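Wosley Swap Shelf: questions we keep getting

Last updated 10/6/21

What is the swap shelf?

A place to leave the things you no longer want and collect the things somebody else no longer wants. It lives in the side room of Thiele Hall and opens in the afternoons. No money changes hands, which hasn't stopped people haggling.

Do I have to bring something to take something?

No. It evens out. Most people arrive meaning to get rid of a bread maker and go home with a different bread maker.

How much can I bring at once?

Two carrier bags or one box per visit. If you're clearing a whole house, write to Henrik Steinbach first and he will find you a slot. Please don't leave the lot on the step overnight. The foxes have already had one duvet.

What won't you take?

Mattresses, car seats, opened paint, anything that smells of a shed, and video tapes. We had 738 video tapes at one point and the memory is still fresh.

Are electrical items all right?

Yes, if they work and have a plug on them. Rachid Shehata tests them before they go out and puts a green sticker on the ones that pass. No sticker means please leave it where it is, however much you like the look of it.

Can I leave toys and building blocks?

Gladly. Small pieces should come in a box with a lid, preferably a see-through one, so that people can tell what they're getting. Jigsaws are welcome if you believe they're complete. Write "believed complete" on the lid and your conscience is clear. 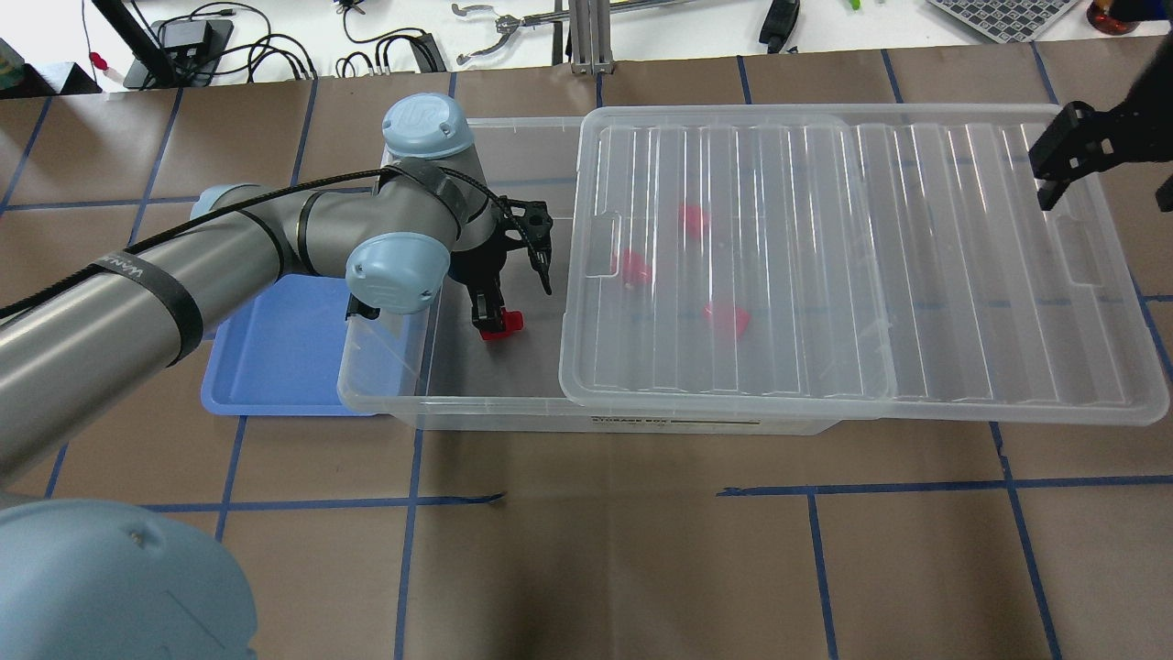 How long do things stay on the shelf?

Six weeks. After that, clothes go to the rag merchant and the rest goes to the tip, apart from books, which seem to stay for ever. We have a whole row on microwave cookery if you are interested.

Can you hold something for me?

Until closing time the same day, with your name on it. Uwe Mühlbauer once held a standard lamp for a whole September and would like it known that he won't be doing so again.

I took something and it's no good. What now?

Bring it back. You won't be asked why, although you may get a look.

Do you deliver?

No, but there's a trolley you can borrow for a £20 deposit. It pulls to the left — allow for this on the hill.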